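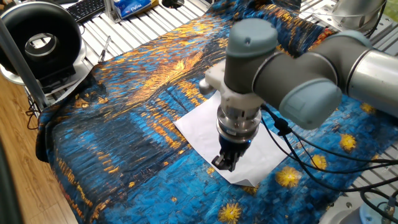
The blue and yellow cloth, with the paper on it.

My aunt left me the cloth and a sheet of paper that was supposed to explain it. I have read the paper nine times and it explains very little.

It says the cloth came from Druvemum, where the women painted the night sky on whatever they had before a wedding. I asked at the library. They had one book that mentioned Druvemum, and it was mostly about drainage.

"You could take it to Kokkonen," my brother said. Kokkonen is the shop on Clovel Street that buys old linens and sells them as older linens. The man at the counter rubbed a corner between his fingers and looked at the ceiling, as if the price were written up there.

"Eighty," he said.

"Is it painted or printed?"

"Does it matter?"

I said it mattered to my aunt. He said in that case my aunt could come in. I folded it up and took the bus home.

That was in December. I spread it out again that night and put the paper in the middle, at an angle, since the creases wouldn't let it sit any other way. One corner kept curling up. I pressed it down and it came back. The yellow stars might have been stars. They also might have been sunflowers, or the kind of thing a mill in Trarkov turned out by the mile for people who wanted something cheerful over the couch. My aunt had been to Trarkov. She never said a word to me about Druvemum.

At 3 in the morning I got up for water and read the paper once more. The handwriting was hers. So was the spelling of "wedding," with one d.

She never married. I smoothed out what I could of the wrinkles and left the cloth where it was.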